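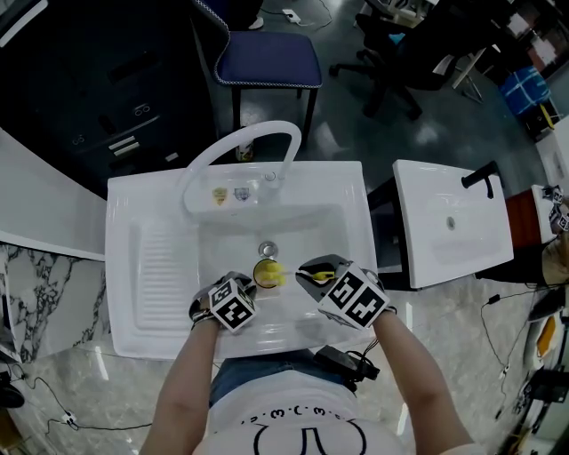
Figure 3. Cleaning the bowl by hand. The washboard section is at the left of the basin, the faucet at the back.

Section 3: Cleaning and Care of the Laundry Basin

Read this section before you clean the basin for the first time. It covers the Keston laundry basin with molded washboard and the Gredach gooseneck faucet. If your basin was supplied with a different faucet, follow the sheet packed with that faucet for anything above the rear ledge.

3.1 What you need

A soft sponge or cloth
A small hand brush with nylon bristles
Mild liquid dish soap
White vinegar, for hard water areas only
Two dry towels

Do not use steel wool, scouring powder, drain acid or any cleaner containing bleach. These dull the glaze and will stain the metal drain.

3.2 Everyday cleaning

1. Remove soap bars, clothespins and anything else from the bowl and the ledge.

2. Run warm water around the whole bowl for a few seconds. Let loose lint and grit go down before you start to rub. Grit caught under a sponge is the most common cause of fine scratches.

3. Put a small amount of dish soap on the sponge and wipe the bowl from the rim down toward the drain.

4. Switch to the brush for the ring around the drain. Use short circles and light pressure.

5. Rinse with clean water until no suds are left.

6. Dry the rim and the ledge with a towel. In hard water areas, dry the bowl too.

Note: You can hold the basin steady with your free hand, but do not lean your weight on the front edge. The front edge is not a step or a seat and is not rated for either.

3.3 The washboard

Soap film builds up in the grooves faster than anywhere else on the basin. Clean them once a week if you wash clothes by hand, once a month if you do not.

1. Wet the grooves and leave a line of dish soap along the top.

2. Brush in the direction of the grooves. Brushing across them pushes the film from one groove into the next.

3. Rinse from the top down.

4. Run a fingertip along two or three grooves. If they feel waxy, repeat.

For heavy film, mix equal parts white vinegar and warm water, lay a soaked cloth over the grooves for ten minutes, then brush and rinse well.

Caution: Never mix vinegar with bleach or with any product that contains bleach. The fumes are dangerous, even in a room with a window open.

3.4 The faucet

The finish on the faucet is a coating over metal and scratches more easily than the bowl. Keep the brush away from it.

1. Wipe the spout with a damp cloth, starting at the tip and working back to the base.

2. Wrap the cloth around the base and turn it gently to pick up scale where the base meets the ledge.

3. Dry the faucet right away with the second towel.

If the water begins to spray sideways, the aerator needs rinsing. Unscrew it by hand, rinse it from both sides and put it back. Do not use pliers — the threads are fine and will cross. Replacement aerators are sold under Contreras part number 190.

3.5 The drain

1. Lift out the strainer and knock the lint into the trash, not into the bowl.

2. Wash the strainer with soap and the brush.

3. Wipe the inside lip of the drain with a cloth wrapped around one finger.

4. Set the strainer back so that it sits flat.

5. Run the water for half a minute and look under the basin. The trap and both nuts should stay dry. If you see a drip, tighten the upper nut a quarter turn by hand and check again.

Caution: Do not pour paint, plaster or candle wax into the basin. Boiling water should be left to cool before you empty it — sudden heat can crack the glaze around the drain.

3.6 Stains

Rust marks: Rub with a cut lemon, wait five minutes and rinse.
Dye: Cover with a paste of baking soda and water, leave for an hour, wipe off. Repeat if needed.
Gray metal marks: Use Virnex glaze polish on a soft cloth. Do not polish the grooves.

Small chips can be filled with the repair kit listed on page 69. Chips that go through the glaze near the drain should be looked at by an installer before the basin is used again.

Care section prepared by Trudy Sheehan. Section 4 covers replacing the faucet cartridge.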